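Lista: agua-y-despensa
Asunto: Re: Caducidades y reparto de la despensa del local
Fecha: 24 de febrero de 2019

Hola a todos:

Contesto a lo de las bebidas y aprovecho para responder al resto del mensaje, que se había quedado a medias. Copio la parte que interesa:

> El local de Oltov ya tiene estanterías nuevas, pero seguimos
> sin criterio para lo que se guarda y lo que se tira. En la
> última limpieza salieron 114 envases con la fecha pasada y
> acabó todo en el contenedor, también el arroz y la sal. A mí
> me parece un disparate. ¿Alguien sabe distinguir bien entre
> caducidad y consumo preferente? Y otra cosa: ¿qué hacemos con
> las botellas empezadas de las meriendas?

Primero, las fechas. La de caducidad va en productos que se estropean pronto – carne, pescado fresco, platos refrigerados – y pasada esa fecha no se come, aunque huela bien. La de consumo preferente indica hasta cuándo el fabricante responde del sabor y la textura. Un paquete de arroz cerrado y seco, con la fecha pasada, se puede comer. La sal ni siquiera está obligada a llevar fecha, igual que el azúcar o el vinagre. De modo que sí, buena parte de aquello se podía haber aprovechado.

Mi propuesta para los estantes es la siguiente.

1. Secos (arroz, pasta, legumbre, harina). Se revisan cada dos meses. Con la fecha pasada se abre el paquete y se mira si hay bichos, humedad u olor a rancio. Si está bien, sale en el siguiente reparto con una nota, para que quien lo recoja decida. La harina integral aguanta menos que la blanca y conviene sacarla antes.

2. Conservas. Una lata hinchada, oxidada por la costura o que suelte líquido va a la basura sin probarla. Una abolladura pequeña en el centro no suele importar; en el borde o en la costura, fuera. Las de tomate y piña son las que peor envejecen por la acidez.

3. Bebidas. Las botellas cerradas van abajo, lejos de la ventana. Las empezadas se cierran con su tapón y se apunta el día de apertura con rotulador. Zumos y refrescos, a la nevera en cuanto se recoge la merienda, y el zumo que lleve cinco días abierto se tira. El refresco que haya perdido el gas no hace daño, pero tampoco se lo bebe nadie, así que mejor comprar botellas de medio litro aunque salgan algo más caras.

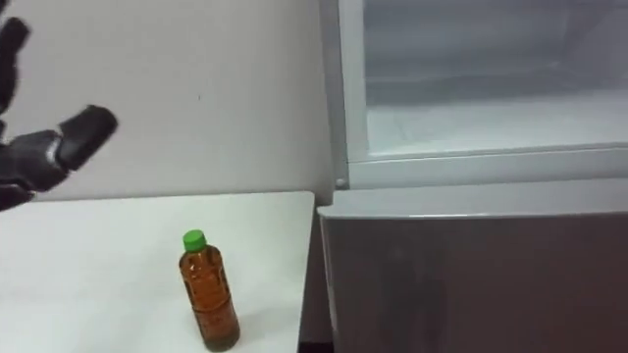

4. Aceites y frutos secos. Se enrancian con la luz y el calor. En agosto el local pasa semanas cerrado y se recalienta mucho, de manera que en julio habría que repartir todo lo que quede en ese estante y no reponer hasta septiembre.

5. Congelado. No aceptamos nada congelado en casa hasta que tengamos un termómetro fiable en el arcón. El que hay marca lo que quiere.

Sobre el dinero: en la cuenta quedan 600 euros. La oferta de Fasska por los botes herméticos eran 40 unidades con etiqueta y transporte incluido, y me sigue pareciendo la mejor. Los de Laing cierran mejor, pero son de vidrio y pesan mucho para el estante de arriba. Yo compraría los de Fasska y dejaría el vidrio para las especias, que son pocas.

Sobre la furgoneta compartida con Pedodell no tengo novedades. Pidieron que les dijéramos los kilos que movemos al año y les contesté que 3.000, que es lo que sale de sumar las hojas de entrada. Si alguien tiene otra cifra, que la mande antes de que firmemos nada – luego es un lío cambiar el acuerdo.

Queda pendiente el cuaderno de entradas. El actual no tiene columna para la fecha del envase y cada cual la escribe donde puede, unas veces al margen y otras encima del nombre del producto. He preparado una hoja con cinco columnas: producto, cantidad, fecha, tipo de fecha y estante. La dejo colgada detrás de la puerta. Hay copias en el cajón de la mesa, debajo de las bolsas.

Si a alguien no le convence lo de repartir secos con la fecha pasada, que lo diga en la lista y lo hablamos antes del próximo reparto. Mientras tanto, por favor, no tiréis más arroz.

Un saludo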